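Chapter 9

Reading the Parables in Their Setting

9.1 The scope of this chapter

The preceding chapter dealt with the narrative sections of the Gospels and the ways in which a writer arranges events. This chapter deals with the parables. A parable, for the purposes of this book, is a short account drawn from ordinary life and told in order to make a point about God, about the hearer, or about both. The Greek word parabole means a setting of one thing beside another, and it covers a wider range than the English term. It can refer to a proverb (Luke 4:23), a riddle, a comparison of a single sentence, or a developed story with several characters.

Three questions are kept separate throughout. The first is what the story says at the level of its own events. The second is what occasion the Gospel writer gives for it. The third is what the hearer is expected to do in response. Students commonly answer the third question first and then read their answer back into the other two. The exercises at the end of each section are arranged to prevent this.

The worked example in this chapter is the parable of the two builders, found in Matthew 7:24–27 and, in a different form, in Luke 6:47–49. It is short, it exists in two versions, and its details are easily compared.

9.2 The two versions

In Matthew, a wise man builds his house on rock and a foolish man builds on sand. Rain falls, floods come and winds blow. The same weather strikes both houses, and the second falls. The difference lies in the choice of site.

In Luke, the first man digs deep and lays a foundation on rock. The second builds on the ground without a foundation. A river bursts against each house. The difference here lies in the labour of digging, and the threat is a single one, the flood.

Commentators have explained the variation in several ways. Some suppose that Luke adapted the building methods for readers outside Palestine. Others hold that the story was told on more than one occasion and in more than one form. Boglárka Gulyás, in her Naltdale lectures, treats the question as open and observes that both versions keep the same opening contrast, between the person who hears and acts and the person who hears and does not. Her position is followed here.

It should be noted that neither version describes the appearance of the finished houses. Nothing is said about size, cost or workmanship above ground level. A reader who supplies a fine house for one man and a poor one for the other has added a contrast which the text does not contain.
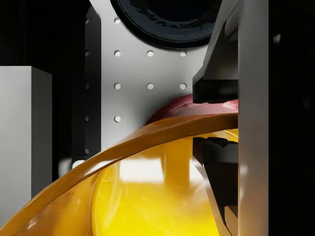

9.3 Placement within the discourse

Matthew puts the parable at the end of the Sermon on the Mount. It follows the warning about those who say "Lord, Lord" (7:21–23), and the words "these sayings of mine" in verse 24 refer back to the teaching that began in chapter 5. Luke puts it at the end of the shorter Sermon on the Plain, after the saying about the tree and its fruit. In both Gospels it therefore has a closing function.

The position affects the interpretation. Read alone, the parable could be taken as general advice on prudence. Read where it stands, it concerns the response to a particular body of teaching given by a particular speaker. Hajnalka Kocsis calls this the "anchoring" of a parable and distinguishes it from the parable's "reach", meaning the range of later situations to which it may fairly be applied. Both terms are used in the remaining sections. Anchoring is always to be established before reach is discussed.

9.4 Terms used in this chapter

Occasion: the event, question or dispute which the Gospel writer places before the parable. Some parables have none.

Frame: the words of introduction and conclusion, such as "The kingdom of heaven is like" or "He that hath ears to hear, let him hear".

Turn: the point at which the story departs from what its hearers would expect. In the two builders the turn is slight. In the labourers in the vineyard (Matthew 20:1–16) it is the payment of equal wages.

Application: a statement of meaning given within the text itself. It may come before the story or after it.

Exercises

1. Copy out Matthew 7:24–27 and underline every word that is repeated. State which repetitions are missing from Luke 6:47–49.

2. Read Luke 16:1–9. Identify the frame, the turn and the application. If the limits of the application are uncertain, give the alternatives with verse numbers.

3. In not more than 300 words, describe the anchoring of the parable of the lost sheep in Matthew 18 and again in Luke 15. Do not discuss its reach.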